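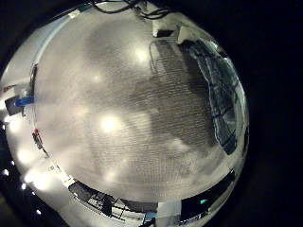 手首カメラから見た、筋目のある灰色の面。照明が三か所に丸く映り込んでいる

卓上アームの手首カメラ 映り込みと置き場所のコツ

Zemexの卓上アームキットを作業場に入れて半年ほどになります。布や小物の仕分け、ネジの箱詰めの補助に使っています。本体の組み立ては説明書のとおりで困りませんでした。手間がかかったのはカメラまわりの調整です。使いながら書きためたことをまとめておきます。購入を考えている方は最後の項目だけ読んでも構いません。

1. 照明の映り込みを減らす
広角のカメラは天井の照明をよく拾います。灰色の面なら目立たないと思っていましたが、細かい筋の入った面でも明るい丸がはっきり出ます。丸のまわりまで白っぽくなり、筋が読み取りにくくなります。
まず真上の照明を一つ消して、プレビューを見てください。丸が一つ消えれば、それがその照明です。全部消す必要はありません。作業台の斜め後ろにスタンドを置き、壁に向けて光を回すと落ち着きます。スタンドの首は低めにします。
トレーシングペーパーを照明の下に張る方法もありますが、熱を持つ電球では使わないこと。うちではLEDの灯具にだけ使っています。

2. 露出は固定する
初期設定の自動露出は、アームが動くたびに明るさが変わります。設定画面の「露出」を手動にして、一番明るい場所に合わせます。暗い側は少し沈みますが、影の中の筋目のほうがかえってよく見えることもあります。
値は人によって違うと思います。私は200から始めて、277で止めました。窓のある部屋では昼と夜で二つ保存しておくと楽です。

3. 敷物の選び方
つやのあるビニールの敷物は避けます。ゴムのつや消しか、目の詰まった布が向いています。畝のある敷物を使うなら、畝の向きをアームの前後の動きにそろえてください。直角にすると、小さいネジが畝に引っかかって転がり方が読めません。
端がめくれてきたら裏から両面テープで留めます。表からテープを貼ると、そこだけ光ります。
粉や糸くずは粘着ローラーで取ります。水拭きした日は、よく乾かしてから使います。

4. ケーブルの逃がし方
視野のふちに黒いケーブルが垂れていると、物体の検出が誤ることがあります。画像の上のほうで輪になっているケーブルは、面ファスナーの帯で束ねて支柱の裏へ回します。結束バンドで強く締めるのは勧めません。手首を回したときに余裕がなくなります。
帯は2本あれば足ります。1本は支柱の根元、もう1本は肘の手前です。付けたら手首を端から端まで手で回し、突っ張らないか見てください。電源は切っておきます。

5. まわりに置く物
広角なので、作業台の外に置いた物までふちに曲がって入ります。青や赤の小物は目立ち、色で仕分ける設定のときに拾われることがあります。設定の「検出範囲」を円の内側に狭めるのが早道です。
範囲を狭めても誤るときは物をどかします。うちは文具立てを棚に移しました。機器の小さな表示灯も、暗い部屋では明るく映ります。気になる場合は不透明のテープを小さく切って貼ります。放熱の穴はふさがないように。

6. 視野いっぱいに面が来たとき
カメラが面に近すぎると、ほとんど一色の絵になります。この状態で位置合わせを始めると途中で止まります。いったんアームを上げ、部屋の目印になる物がいくつか入る高さから始めてください。目印には黒い十字を印刷した紙がいいです。光沢紙は使いません。

7. レンズの手入れ
ブロワーでほこりを飛ばしてから、眼鏡用の布で中心から外へ拭きます。洗剤は不要です。指の跡があると照明のまわりがにじみます。私は週の初めに一度やっています。

キットについて
良い点は、カメラの交換が工具なしでできること、設定画面が日本語で読めること。ネジの予備も付いてきました。
気になる点は、付属のケーブルが長すぎて余ること、自動露出の癖が強いこと。取扱説明書に照明の項目がほとんどないのも不親切です。
Uderの延長台も試しましたが、うちの作業台には背が高すぎたので返しました。台を持っていない人には選択肢になると思います。
布の仕分けには満足しています。薄い布を一枚だけつまむのは苦手で、2枚重なったまま持ち上げることがあります。そこは手でやっています。

読者から
Eun-ji Yangさんより。敷物の下に滑り止めシートを入れると、アームが押したときにずれないそうです。100円店の食器棚用で十分とのこと。
Rima Nassarさんより。窓の光が入る部屋では、カーテンより障子紙のほうが明るさが安定するそうです。冬の夕方は早めにスタンドをつけるとのこと。

9月にカメラのソフトが更新されたら、露出の項目を書き直します。

最終更新 2023年2月27日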